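Notebook, textile bench
July, Thursday
Rib knit, growth and recovery after laundering

Carried on from Tuesday's page. The question is still why the Fullbridge rib relaxes in width after washing when the length stays inside tolerance. Venkatesh Pillai thinks it is the elastane feed at the mill. I think most of it is how we dry the pieces. Both could be true and the present data will not separate them.

Conditioned mass of the unwashed cloth: 164 g/m². The mill sheet gives a nominal with no tolerance beside it, so I can't say whether that is good or bad. Urmila Khurana has asked for the sheet again with the tolerance filled in.

Marked the specimens with the textile pen this time. Thread markers pulled the ribs together locally and gave a false short reading across the course direction. The old thread-marked readings are struck through in the table and should not be averaged in with these. Ha-neul, if you have already copied them to the summary, please take them back out.

Wash: Zestine powder at 35 °C, gentle cycle, dummy load made up with the cotton ballast. Two drying routes, flat on the mesh rack and line. No tumble, the drum bearing is still noisy and I don't trust its temperature.

Observations before measuring:

Flat dried pieces lie quiet, with the ribs closed. Edge curl is slight, toward the technical face.

Line dried pieces are open at the bottom and closed at the pegs. The width changes so much down the length that a single reading means little. I took top, middle and bottom and have entered all three.

One line dried piece has a skew that was not there on the cutting table. Courses run downhill to the right. It may be a cutting error of mine. Kept, flagged with an S in the margin.

A general remark on reading rib by eye. Rib spacing looks like a fixed property of the cloth and it is a poor one to rely on. Any curvature or bunching changes the apparent spacing, and side light exaggerates it again. Spacing gets measured flat, unloaded, under the glass, and nowhere else.
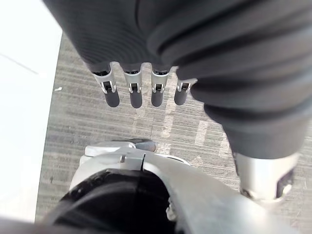 Dark gray rib. Thick folds along the right side, only slight wrinkling elsewhere. Striped carpet behind.

Recovery test. Osamu Uchida ran the hanging load on the Usman frame while I did the marks. Procedure as in the binder: load, hold, release, read straight away, read again after the rest period. We changed one thing. The lower clamp now has the rubber facing, and the cloth stopped creeping out of the jaw. Earlier growth figures will be high by whatever the slip was, and there is no way to get that back. I would drop them.

With the rubber facing, immediate growth is lower for every piece. The flat dried set and the unwashed set overlap. The line dried set sits apart from both, and the gap is still there after the rest. Two pieces from the line set did not reach their rest reading because the pen mark had spread and the edge could not be placed. Both entered as missing.

Yarn check. Unraveled a length from the Zavar cone and from a washed piece and looked at both under low power. Cover over the elastane is even in both. No broken ends in the washed yarn. This does not rule out Venkatesh's feed argument, as a tension fault would not have to show in the cover at all. He wants stitch length from several places across the full width. Agreed, but it needs a piece with both selvedges and we have cut all of ours.
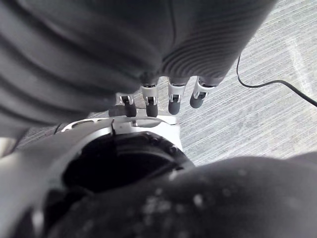

Apparent rib width on a curved surface: broad at left in the shadow, fine and tight at right where it catches the light.

Thaddäus Hofstetter came by at 3:40 and asked whether the drying instruction on the care label could simply read "dry flat". From this batch, yes, I would support it. He also asked for a growth figure he can quote. Told him no, one wash is one wash. He will get a number when the repeat cycles are done.

Housekeeping: the steel rule with the worn zero end has been put away in the drawer. Please use the other one. Mesh rack needs wiping, there is Zestine residue on the lower tier — white, gritty, and it transfers to dark cloth.

To do
Repeat cycles, flat and line, same specimens.
New pen. Test for spread on scrap before marking anything.
Uncut piece from Fullbridge with both selvedges (Urmila).
Stitch length across width once it arrives (Venkatesh).
Check the clamp facing for set after each session (Osamu).
Re-cut a replacement for piece S and compare skew.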